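## 4. Montar tu ficha de reparto (y que no se te descuadre)

Vale, si has llegado hasta aquí ya tienes Gandari instalado y tu cuenta creada. Ahora viene lo que a mí más me gusta: dar de alta una película o una serie y colgarle su reparto. Voy a usar todo el rato el mismo título, *Villthorpe*, el wéstern con el que aprendí yo a manejar esto (y con el que metí la pata unas cuantas veces).

### 4.1 Crear el título

1. Entra en **Catálogo > Nuevo título**.
2. Escribe el título original. El título en español va en otra casilla, más abajo, y no hace falta rellenarla todavía.
3. Elige el tipo: largometraje, serie, telefilme o corto.
4. Pon el año de estreno, no el de rodaje. *Villthorpe* se rodó en enero y se estrenó al año siguiente, y yo lo tuve mal fechado un montón de tiempo.
5. Pulsa **Guardar borrador**.

> **Nota:** el borrador solo lo ves tú. Puedes dejarlo a medias y volver mañana, que no se pierde nada.

### 4.2 Añadir intérpretes

1. Abre el borrador y ve a la pestaña **Reparto**.
2. Pulsa el botón **+** y empieza a teclear el apellido. Espera a que salgan las sugerencias, por favor - si le das a Intro demasiado rápido, Gandari te crea una persona nueva aunque ya exista.
3. Escribe el personaje tal como sale en los créditos finales. Si pone «Sheriff», pues «Sheriff», aunque en la película le llamen de otra manera.
4. Marca **Voz** si es doblaje o animación, y **Sin acreditar** si no aparece en los créditos.
5. Arrastra las filas hasta dejarlas en el orden de los créditos.

La ficha pública enseña los primeros 12 nombres y esconde el resto detrás de «Ver todo». Mi ficha más larga tiene 87 y sigue cargando sin problema, así que no te cortes con los secundarios.

> **Cuidado:** no borres a una persona desde la pestaña Reparto pensando que solo la quitas de esa película. El icono de la papelera la borra de todo el catálogo. Para quitarla de un único título se usa **Desvincular**, el de la cadenita.

### 4.3 Importar desde una hoja de cálculo

Si ya llevabas tus listas en otro sitio (yo las tenía en una hoja horrorosa llena de colores), puedes traértelas de golpe con el complemento Naidu:

1. Activa Naidu en **Ajustes > Complementos**.
2. Guarda tu hoja como CSV, con codificación UTF-8. Sin eso, las eñes y las tildes llegan hechas un cuadro.
3. Comprueba que las columnas se llaman `titulo`, `persona`, `personaje` y `orden`, en minúsculas y sin acentos.
4. Sube el archivo en tandas de 100 filas como máximo.
5. Revisa la pantalla de duplicados antes de aceptar.

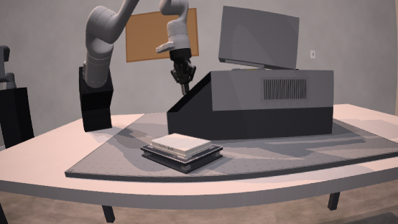 En la pantalla de duplicados tómate tu tiempo, de verdad. Yo importé 306 filas repartidas en cuatro tandas y la última la acepté sin mirar: acabé con un actor partido en dos, una mitad con los wésterns y la otra con las comedias. Se arregla con **Fusionar personas**, pero hay que elegir bien qué ficha se queda - la que conserves manda en la biografía y en la fecha de nacimiento.

### 4.4 Premios y candidaturas

1. En la ficha de la persona, abre **Premios**.
2. Elige el certamen. Si no está en la lista, créalo con **Otro**; yo tuve que hacerlo con el festival de Skudgate.
3. Indica si fue premio o candidatura y asócialo al título.
4. Guarda y pulsa **Publicar** cuando lo tengas todo.

> **Nota:** un premio al conjunto del reparto se mete una sola vez, desde la ficha del título. Gandari lo copia luego a cada intérprete.

Si al publicar te sale el aviso «Orden incompleto», vuelve a la pestaña Reparto y busca una fila sin número. Suele ser la última que añadiste.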